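# Data collection check-in, December

Present: Halvard Söderlund, Csaba Szénási, me (taking notes again, I lost the draw)

**Where we are.** Target for the Rarnano set is 1000 demos, and we've got 600 in the bag. Halvard went through them and threw back a pile where the grippers leave the table before the task is finished, so 440 are truly good to train on. I groaned out loud, sorry everyone. He did say the later ones are a lot cleaner than the early ones, which cheered me up a little!

**Speed.** Csaba thinks we're all moving too fast on the pickups. He played a few back and yep, mine are the worst. We agreed to slow down on the approach and hold still for a beat before letting go. Halvard wants the pause at the start too, so he can trim clips without guessing.

**Napkins.** Long talk about these (longer than the budget talk, ha). The Bekton policy does fine on cups and boxes but gets lost on anything soft. I'd been smoothing every napkin flat before each take, and Csaba pointed out that real ones don't show up that way. So from now on we mix it up: flat, folded, crumpled, whatever. Pinches near the middle count just as much as corner grabs.
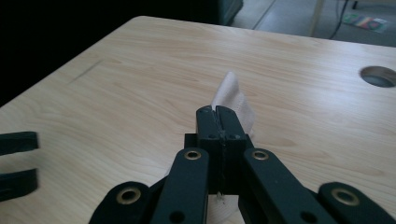

*Napkin task: crumpled paper napkin, pinched between the finger pads.*

**Labels.** We settled on 6 task names and no freestyling. I've been typing "grab napkin" and Halvard's been typing "pick up napkin," and the Clekum script counts those as two different things. It's "pick up napkin." Fine, he wins.

**Sakamoto visit.** Still no time set. Csaba will write to them again and ask if they want to try a few demos themselves while they're in.

**To do**
- Halvard: post the list of rejected clips with a reason next to each
- Csaba: email Sakamoto, fix the label menu
- Me: redo my rushed pickups, buy more napkins

Next check-in at 10:30, same room, and Csaba's taking notes.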